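How to Oil a Plain Wooden Block Set (and Anything Else Small and Wooden)

I keep a shoebox of little wooden things that need attention, and every June I carry it out to the porch in Hundport and have myself a lovely slow afternoon. If you have building blocks, game pieces or a dull old stand that wants some life put back into it, pull up a chair and I'll walk you through it.

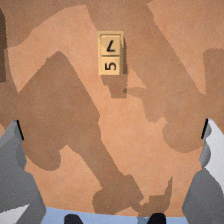
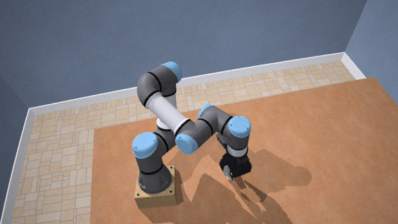
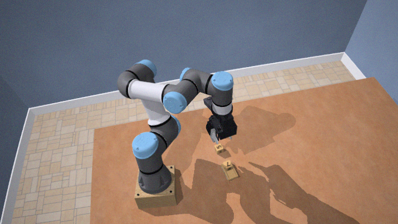

Pale wood, in three views.

Start by wiping everything down with a barely damp cloth, then leave it alone until the next morning. I know, I know -- you want to get to the good part! But oil over damp wood goes cloudy, and I have ruined a whole set of dominoes learning that.

Next comes sanding. A sheet of 200 grit is plenty for pieces this size. Lay the paper flat on the table and rub the block over it, going with the grain, instead of chasing the block around with the paper in your hand (your edges will stay much crisper). If there's a painted letter or number you want to keep, stay well away from it and just do the bare sides. Brush off the dust with an old pastry brush.

Now the oil. I use the Treltex food-safe one from Harms, the hardware store by the ferry landing, but any food-safe finishing oil will do nicely. Put a little on a cotton rag, a spot no bigger than a quarter, and rub it in until the wood looks evenly dark. Let it sit for 18 minutes. Yes, I set a timer, and my family teases me for it. Then take a clean rag and wipe off every bit that hasn't soaked in, getting right into the corners where it likes to pool and turn sticky.

Stand the pieces on a wire rack and give them a full day. Two coats are enough for most things, though a thirsty wood will sometimes ask for another.

One serious note: please don't wad up your oily rags and toss them in the trash. They can heat up on their own and catch fire. Spread them flat outdoors, away from the house, until they are stiff and dry.

I did a set for the toy shelf at the Gutomora library two summers ago, and they've held up beautifully with nothing more than a fresh wipe of oil each spring. Keep them out of the dishwasher, and off the radiator too.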